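**Staner Futsal – open positions and player trials, second half of the season**

Staner Futsal is filling one paid staff position and up to four places in the senior squad. Both calls close on 19 December 2025. Applications received after that day go on a waiting list and are read only if a place stays open.

The club plays in the regional second division and trains at the Rendier hall. The senior team trains three evenings a week and plays one match, usually on the weekend. The reserve team shares two of the three evenings.

## Position 1: Goalkeeping coach (part time)

The goalkeeping coach works with two senior goalkeepers and two reserves, and reports to the head coach, Birsen Güneş.

Duties:

- Plan and run two goalkeeper sessions per week, 75 minutes each.
- Attend all senior home matches and those away matches within 200 km of the hall.
- Prepare a one-page note on each opponent's set pieces: corners, kick-ins, and second-penalty takers.
- Keep the training log for each goalkeeper up to date (load, injuries, minutes played).
- Coach the use of the goalkeeper as a fifth outfield player. The team plays this way in most matches where it is behind in the last five minutes, and the current drills need to be rewritten.

Required:

- A valid futsal coaching license, or a football coaching license plus one full season of work in futsal.
- Current first aid certificate.
- Background check no older than six months on the start date.

Useful but not required: experience with match video, and a second language spoken in the squad (Spanish, Turkish or Portuguese).

Pay is 400 per month, ten months per year, plus travel for away matches at the club rate. The contract runs to the end of the season and can be extended by one year if both sides agree in writing.

## Position 2: Senior squad, player trials

The squad lost four players in November, two through injury and two through transfers. We are looking for:

- one goalkeeper
- one defender (fixo), left-footed preferred
- two wingers able to play on either side

Players must be 18 or older on the day of the trial. There is no upper age limit. Players registered with another club may attend only with a signed release from that club – bring the original, as a copy on a phone will not be accepted.

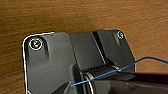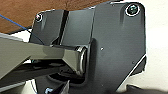 Each trial lasts two and a half hours and has the following parts:

1. Check-in and warm-up (30 minutes).
2. Short sprints over 10 m and a shuttle run (20 minutes).
3. First touch and passing under pressure, in groups of four (30 minutes).
4. Three-against-two and four-against-three attacks, played to a finish (30 minutes).
5. Matches of full teams, rotating every five minutes (40 minutes).

Goalkeepers leave the group for part 3 and work separately on distribution by hand, one-on-one saves, and the block position.

Running times are recorded but carry little weight. Most of the mark comes from parts 4 and 5, and within those from decisions made without the ball: cover, switching of markers, and the first three seconds after possession is lost. A player who has come from eleven-a-side football is marked on the same sheet as everyone else.

Bring flat indoor shoes with non-marking soles, shin guards, one light shirt and one dark shirt. Studded or turf shoes are not allowed on the court. Water is available in the hall.

Squad places are unpaid. The club covers registration, match insurance, kit, and travel by minibus. Players pay no membership fee in their first season. Attendance of at least two training sessions per week is a condition of selection for matches.

## How to apply

For the coaching position, send a résumé, a copy of the license, and one sample session plan (two pages at most) to Birsen Güneş at the club office. Mark the message "Ref. 657". Shortlisted applicants will be asked to run a 30-minute session with the reserve goalkeepers, followed by a short interview.

For the trials, send your name, date of birth, preferred position, strong foot, and the clubs and seasons played so far to the squad manager, Omid Ebrahimi. State any injury from the past 12 months that kept you out for longer than two weeks. Trial dates are assigned by reply – requests to change a date can be made once.

Results are sent in writing to all participants within a week of the trial. Individual marks are given on request.

The Rendier hall has its entrance on the parking lot side. The door closes 15 minutes after the start of check-in.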